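Chapter 4
Halls, Rinks and Picture Houses: Public Entertainment in a Growing Town

Before a town had a theater of its own, its residents gathered where they could. Church basements, market lofts and the upper floors of fire stations all served as places for concerts, lectures and amateur plays. The first building in Plidatville put up solely for public amusement was the Mridha Opera House, which opened in September with seating for 781. Few operas were ever given there. The name was chosen to reassure families who thought poorly of theaters.

The chapter follows the hall through three periods of ownership. It draws on the account books of its second manager, Gyula Virág, and on the programs collected by Shahnaz Begum. Students should note how often the same room changed its use. Seats were removed for roller skating, boxing and basketball, then bolted down again for touring companies. 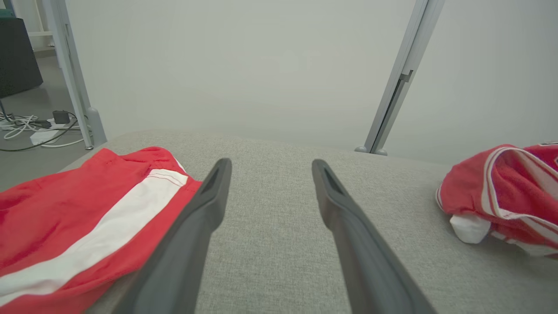
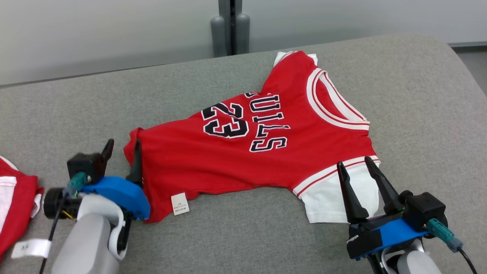 Why did so many towns build an opera house when they had no opera company?

Owners depended on traveling shows, which moved from town to town by rail and needed a stage, dressing rooms and a fixed number of seats to sell. A town with a suitable hall could be added to a touring route. The word "opera" was a matter of respectability and seldom described the program.

The growth of moving pictures altered this arrangement. A film could be shown twice in an evening at little added cost, and the Kivolari, built across the street with 2,000 seats, was planned for the screen from the start. Section 4.1 compares the floor plans of the two buildings. Section 4.2 considers ticket prices and the wages of ushers, musicians and projectionists.

Terms to know: opera house, touring circuit, house manager, playbill, double bill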